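What our canteen throws away: project report

20 April 2024

I picked paper cups for my project because I drink far too much tea and I wanted to know where all my cups were going. My tutor, Marianna Śliwiński, said I had to narrow it down a bit, so I looked at one canteen (the Zallside building) for the whole of March and left the rest of the campus alone.

The canteen has two sorts of bin - a blue one for cups and a grey one for everything else. Each evening I put my gloves on and sorted through both. It's a smelly job and I'd bring a peg next time! I wrote the totals in a notebook and typed them up at home, which is how I found out my sevens look like ones.

Over the month the till sold 3,751 hot drinks in throwaway cups. I found 1,622 cups in the blue bins, so well under half were put where they should be. The others went in the grey bins, or left the building with their owners, and I can't tell you how many did which as I gave up on grey bins in the last week when I had a cold.

I also asked people at the tables why they use the bin they use. Most said they just go for the nearest one. A few thought the blue bin was for cans. One lad told me very firmly that paper cups are paper and belong with the newspapers, and I didn't like to argue, but the thin lining is what makes them hard to recycle in an ordinary paper mill. 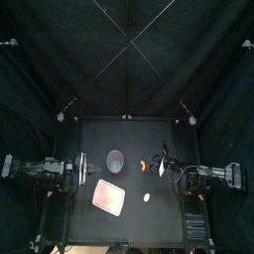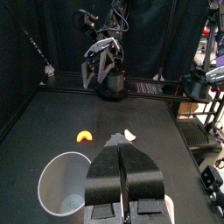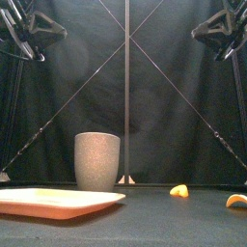
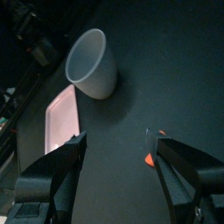

The next thing I wanted to look at was money. The canteen gives you a bit off if you bring your own mug, but the sign is behind the Groler coffee machine and I only spotted it in my second week. I asked if it could be moved to the till and they said yes straight away, so now it's next to the flapjacks. Mug sales at the shop haven't changed, as far as I know.

If I did this again I'd start with the signs on the bins, and I'd weigh the bags as well. Marianna has my notebook if anyone wants to check the sevens.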